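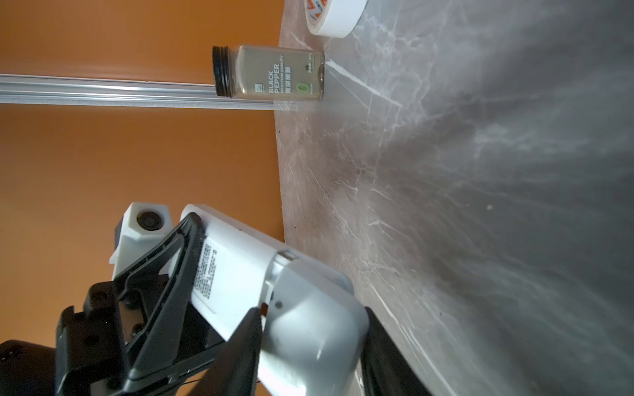 Fig. 1. Wrist camera view, pepper jar on its side, gripper still well short of it.

Notes to go with the Werisley open day
Module 2, Handling and Grasping, April 2021

Please read these before the seminar. I came home from the demonstration with a full notebook and I'm still going back through it - what a good day to be teaching this stuff!

Start with the jar. It is round, smooth and lying down, so a push in the wrong place sends it rolling. Think about where you would close the fingers, and what the glare on the marble pattern does to an edge detector. Noemi Benedetti asked about glass in the talk and got a lovely long answer on seeing the label but losing the outline (your notes on segmentation, page 21, cover the same ground).

Then compare a table with several things on it. A screwdriver, a battery and a power strip all want a different grasp, and the thin shaft of the screwdriver is a much harder target than its handle.
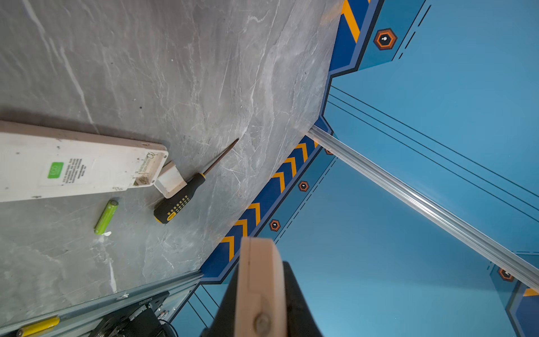 Mirko Amato disagreed with me on the order of picking: he would take the battery first every time, as a small part is the easiest one to knock away while reaching for something else. I'd still go for the screwdriver. Bring your own order to the seminar, with a sketch of each approach direction, 700 words at most.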